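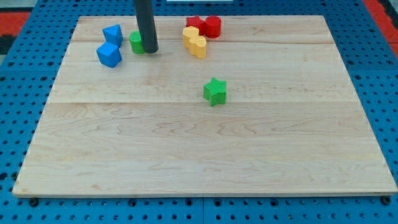 What do we mean when we say that two blocks have the same shape?

We mean that one could take the place of the other and fit exactly, whatever colour it is and whichever way it happens to be turned. Colour and position are left out of it.

Chapter 4
Solids you can pick up

In the last chapter we drew flat shapes on squared paper. A flat shape has length and width and nothing else. A solid has height as well, so it can be held, turned over and stood on a different face. Most of the work in this chapter is done with a set of small blocks on a board, and you will need a set between two. If your school has the Wosik box, use that. Blocks cut from firm card and taped along the edges will do for everything except Exercise 10.

Begin with the prism. Take any flat shape with straight sides and imagine it pushed straight up from the table. The space it passes through is a prism, and the flat shape you started with is called its base. A triangle gives a triangular prism. A star gives a star-shaped prism, and although that looks like a much harder solid, it is made in the same way.

A cylinder is made like this too, but from a circle. Many books keep the word prism for bases with straight sides, and so will we. Cut a cylinder level anywhere along its height and you get the same circle each time. Nazanin Ranjbar's pupils at Gimbridge test this with modelling clay and a length of thread, and the method is set out in Exercise 3. 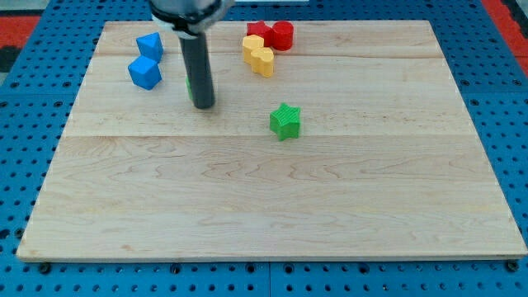 A cube is a prism whose base is a square and whose height is the same as the side of that square. It has six faces, twelve edges and eight corners. Stood on one face it looks plain enough – tilt it towards you and you may see three faces together, each catching the light differently. You can never see more than three at once from outside. Try it before you read on.

Volume is found by multiplying the area of the base by the height. If a block has a base of 30 square centimetres and a height of 10 centimetres, its volume is 300 cubic centimetres. The rule works for every prism in this chapter, and for the cylinder, once you know the area of the base. Finding the area of a star takes more care, and we return to it on page 84.

Words to know before you start: face, edge, corner, base, height, prism, cylinder, volume.

Exercise 1. Take one block from your set. Keep it behind your back and describe it to your partner without naming its colour. Your partner should draw the base and write down the name of the solid. Then change places.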